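I moved the spice jars again in August, which makes it the third time since we came to Penham, and I think I've finally got it right. They used to live on the shelf over the hob because that's where my mum kept hers, and it looks lovely, and it's a terrible place for them. All that steam and heat! My paprika had gone the colour of brick dust and smelt of nothing at all.

So now they're in the shallow drawer to the left of the cooker, lying on their sides with the labels facing up. I can see the lot at once and I don't have to stand on tiptoe with a pan of onions catching behind me. If you haven't got a drawer to spare, a cupboard on the far side of the kitchen does just as well, as long as it's dark and well away from the kettle.

While I was at it I had a proper clear-out, and a few people have asked how I do it, so I've written the whole thing up.
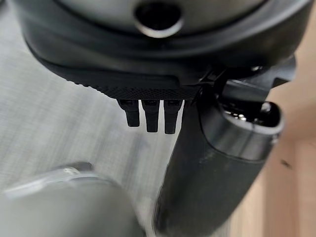
Dry Goods & Spices

Start with the smell test. Tip a pinch into your palm, rub it hard with your thumb and have a sniff. If you get something, keep it. If you have to talk yourself into it, out it goes. Whole spices hang on far longer than ground ones, so I've more or less given up buying ground cumin and coriander. I toast the seeds in a dry pan until they smell nutty and bash them in the mortar – two minutes, and you'll never go back.

Wash old jars in hot soapy water and then leave them upside down overnight on a rack. Don't be tempted to fill them the same evening. One drop of water in the shoulder of the jar and you've got a solid plug of garlic powder by the weekend (ask me how I know). If a jar still whiffs of its last tenant, put in a spoonful of bicarbonate of soda, screw the lid on and forget it for a day or two, then rinse and dry it again. Rubber seals hold on to smells worse than glass does, so take those off and soak them separately.

For labels I use masking tape and a pencil. I did buy some smart ones from Hustholm once and they curled up within a month. Pencil doesn't smudge when your hands are greasy, and I write the month I opened the packet underneath the name.

Flour and rice go in the big clip-top tubs on the bottom shelf. Before you buy tubs, please measure the shelf! And measure the depth as well as the height. Mine is 400 mm deep, and I came home from Kallen very pleased with myself and couldn't shut the door. Never top up flour on top of old flour either. Use up what's there, wipe the tub round with a dry cloth, and then put the new bag in. A couple of bay leaves in the rice is supposed to keep the weevils off. I do it, I've no idea if it works, but I haven't had weevils.

Sugar that's gone hard can be saved. Put it in a bowl with a damp cloth over the top (not touching) and leave it until the morning, and it'll usually break up with a fork. Salt that clumps wants a few grains of uncooked rice in the shaker.

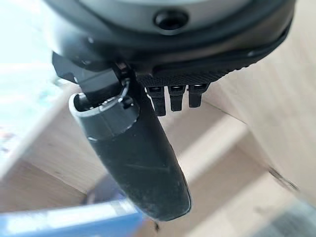

Gonzalo Marín wrote in to say I'm wrong about keeping paprika in a drawer, and that his goes in the fridge door from the day he opens it, in a tin with a tight lid, and stays bright red right through the winter. He says the same goes for chilli powder and cayenne. I've put half of mine in there to compare, next to the mustard, and the other half is still in the drawer. He also wanted to know what I do with the spices that fail the sniff. They go on the compost, mostly, though old cinnamon and cloves get simmered in a pan of water after I've been frying fish.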